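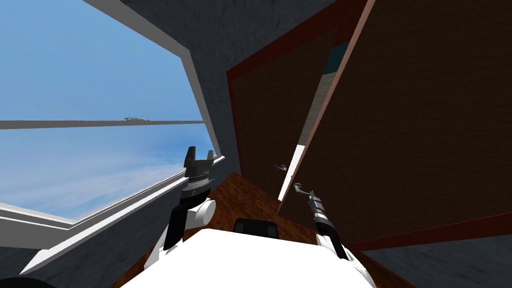 Wednesday, October 18, 2023

I spent the last couple of weeks on door opening again, and I have a result I trust enough to write down. The short version is that I stopped asking one policy to drive the base and move the arms at the same time, and the success rate went up. The longer version has some caveats.

The setup is the same as in my earlier posts. Everything runs in Sturnwood, our simulator. The robot has a mobile base and two arms with simple grippers. The task is to start somewhere in a room, get to a door with a lever handle, push the lever down and open the door far enough to drive through. The policy sees camera images and its own joint readings. It doesn't get the position of the door or the handle.

I collected 168 demonstrations by teleoperation, spread over 8 room layouts. The layouts differ in where the door is, which way it swings and how much furniture is in the way. Kitchens are the worst. A counter near the door takes away the space you want for backing up, and I drove into one more often than I'd like to admit while recording.

## What I had before

The old policy, which I've been calling Tundstead, predicted base velocity and arm targets together in short chunks. It worked fine on the long approach. Then it would get close to the handle and start to wobble. The base would creep forward a little, the arm would correct, the base would creep back, and the gripper would end up hovering under the lever without ever closing on it. Sometimes it broke out of that and finished. More often it ran out the clock.

I first thought it was a vision problem, since the handle is a small thing in the image until you're right next to it. I tried cropping, then a higher resolution. Neither one changed much. Plotting the base commands over time was more useful. In my own demonstrations the base is almost still once the arm starts reaching, with small nudges here and there. The policy had learned the average of those nudges, so it never really stopped.

## The change

The new version, Jastberg, has the same image encoder but two separate output heads, one for the base and one for the arms. A third small output says which phase the robot is in: approach, reach or open. During the reach phase the base command is set to zero. During the open phase the base is allowed to move again, but at a limited speed.

Labeling the phases was easy. I wrote a script that looks at the base speed and the distance between the gripper and the handle in the recorded data. The simulator knows that distance even though the policy doesn't. I checked the labels by stepping through a handful of recordings and only had to move one threshold.

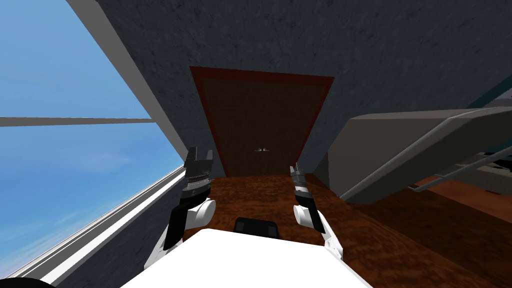
The hard part was deciding when to leave the approach phase. If the base stops too early, the arm can't get to the lever. If it stops too late, there's no room for the door to swing, and a door that opens toward the robot hits the arm. My first try switched as soon as the phase output changed, and it flickered back and forth. Now the output has to hold steady for a number of steps before the switch counts. It's a crude fix and it adds a short pause that looks odd on playback, but the flicker is gone.

## Numbers

On a held-out layout, with random start positions, Jastberg opened the door in 65 percent of trials. Tundstead, with the same data and the same training time, was well below half. I haven't run enough seeds to put a proper error bar on the difference, so please don't quote it as more than that.

Most of the failures left are in the open phase. The gripper slips off the lever before the door has moved enough, and then the policy doesn't know what to do. There are very few recoveries in the demonstrations. I tended to reset and record again when I slipped, and that was a mistake. Double doors also cause trouble. With two levers close together, the arm sometimes heads for the space between them.

## Next

I'm going to record a batch where I slip on purpose and regrasp. I also want to try letting the free arm hold the door edge while the other one lets go of the lever, but that needs new labels and I haven't worked out how to do it with the script.

The phase labeling code is in the Ginting repository, in the folder with the data tools. It assumes one door per room, so you'll need to edit it if your rooms have more. I hope to have the regrasp data finished by December and will post the numbers then, whichever way they go.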